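Leandro Navarrete has spent most of the past year on a piece of software that sells to people who already own two robot arms and don't have a kitchen to put them in. The package is called Idness. It is a simulated kitchen, sold by his company, Adlow, as a yearly license, and it went on general sale in March 2023.

"Most of our customers are small teams," he says. "They have the arms on a bench. They want to try a task with dishes before they go out and buy dishes."

The kitchen comes with a sink, a counter, a kettle, a window onto a yard and a set of loose items such as plates. A customer can drive both arms by hand from a pair of controllers, or load a trained policy and let it run. Every attempt is saved and can be played back from any camera in the package.

Navarrete says the plate task is the one people open first. Both grippers come in from opposite sides, and the plate has to be taken by the edge.

"A plate is flat and the rim is low," he says. "If your left arm is late, you find out quickly."

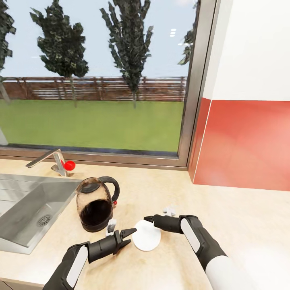

Russo, which has held a license since July, would have liked a heavier plate as an option, and says the stock one slides more easily than the plates on its own bench. Navarrete accepts the point. Weight and friction can be changed in a settings file, he says, but the file is poorly documented and he wants both on the main menu in the next update.

The license costs $282 a year and covers 2 machines. Support is by email. Navarrete answers much of it himself, and he says the most common question is about the close cameras. Customers set up a view near the gripper, run a task, and get back recordings that are mostly dark.

"You put a camera that close and the gripper fills the view," he says. "Then it moves and you get blur on top of that. We left it in. A policy that has only seen clean pictures is going to have trouble on a real arm."

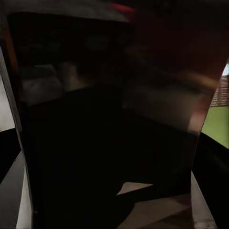

Does a customer need a powerful computer to run it?

A desktop with a recent graphics card is enough for one kitchen at normal speed, Navarrete says. Running 4 copies at once takes more memory, and he tells people to try the free version on their own machine before paying.

The free version has one room, one task and no playback. It stops working after some 5 weeks.

Adlow's other product, Aner, is a plug-in that converts saved runs into training files. It is sold separately, which a few customers have complained about. Navarrete says he understands the complaint but has no plan to combine the two.

"Some people only want the kitchen," he says. "They have their own tools for the rest."

He is now working on drawers and cabinet doors. He would not give a release date for either one.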